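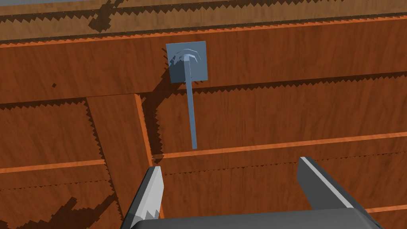 Oiling the spare room wall boards

9 October 2022

The boards went up bare last November and had started to grey near the window. I sanded at 120, then 180, vacuumed, and wiped down with a cloth barely damp with metho.

Finish is a hardwax oil in satin, tinted to a light honey colour. A 1000 mL tin covered the wall in two coats with 330 mL left over. First coat by brush, along the grain, excess wiped off after 15 minutes. Second coat the next morning with a white pad – much thinner, and it used far less oil.

Lap marks showed on the third board up. I cut them back with a grey pad and went over the full length again. Spot repairs on this product dry patchy.

Oily rags were laid flat outside on the concrete until stiff. Ingrid wants the hallway done in the same colour.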